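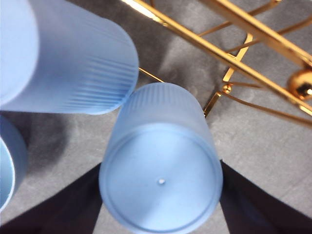 Cups, again

Quick one from the kitchen end of things before the rest of the newsletter. Sorry it's short on polish, I'm typing this between loads.

The new tumblers are in. Light blue plastic, frosted, ribbed band near the rim. We ordered them from Mariria after the spring supper, when we ran out of glasses before the soup was even served and Hülya Öztürkmen was drinking water out of a measuring jug. They stack OK. They do stick if you put them together wet, so please dry them first. More on that below.

We now own 894 of them. Yes I know. The order was for 1010, the shipment came short, and Veronica Tudose has been on the phone with Mariria twice and got a credit for the rest. We are not chasing the missing ones. It's plenty for the harvest supper in November even if we end up doing both sittings, and plenty to lend to the Agyeman Hall people, who have asked.

Where they live: the tall cupboard left of the back door, bottom three shelves. NOT over the sink. The shelf over the sink is for the teapots and it already sags. Crates are marked on the short side with blue tape. 20 to a sleeve, and please keep it at 20, makes signing them out so much easier.

Washing. Had a few questions on this.

Top rack only. Bottoms up, tilted a bit if you can, the base has that raised ring underneath and water sits inside it. You pull the rack out, tip one over to check it and get a sleeve full of water. Zuweira Adjei lays a tea towel over the whole rack and gives it a shake before unloading, works great, do that.

No scouring pads. The green ones leave marks on the frosted finish and you can't get them out. Soft sponge, regular dish soap. For tea stains – baking soda and warm water, leave it an hour, rinse. Lipstick comes off with a dry paper towel first, then soap. If you go straight in with water it just smears around into the ribs and then you're there with a toothbrush. (There is a toothbrush. Drawer under the kettle, yellow handle, labelled. Please dont use it for anything else.)

Drying: on their sides on a towel is fine if the racks are full, as long as somebody comes back for them. Last month a whole table of them sat out over a weekend and had to be done over because of the dust.

No hot drinks in these please. They're for water, juice, squash, the kids' table. Coffee and tea go in the mugs like always. I asked Mariria about it and the answer was vague enough that I'd just as soon not find out.

Borrowing. Sign the sheet inside the cupboard door. Name, number of sleeves, date back. Mansa Wumbei has taken over the sheet from me as of this week, so bug him and not me! He'd like things back within 6 days. If one cracks just write it down, there's no charge, we only want to know the number is going down.

The old cups, the clear Prullivora ones with the wobbly bottoms, are in two boxes by the piano. Free to anyone who wants them. Good for seedlings if you poke a hole, good for paint water. Sointu Jääskeläinen has first pick for the art room and then it's open to all. Whatever is left goes to recycling at the end of the month.

Still needed:

a lid for the big Caratura water cooler, ours has a split down one side
two more dish racks, any size, used is fine
tea towels, we are always short of tea towels
one more person for the wash up rota, second sitting, two hours tops

That last one is the one I'd really like filled. You get fed first and there's a stool. Leave your name on the board by the kitchen door or tell Veronica.

Oh – and the person who left a casserole dish with a glass lid, white, small chip on one handle, it's on top of the fridge. Been there since the spring supper. It's a nice dish, come get it.

15 July 2020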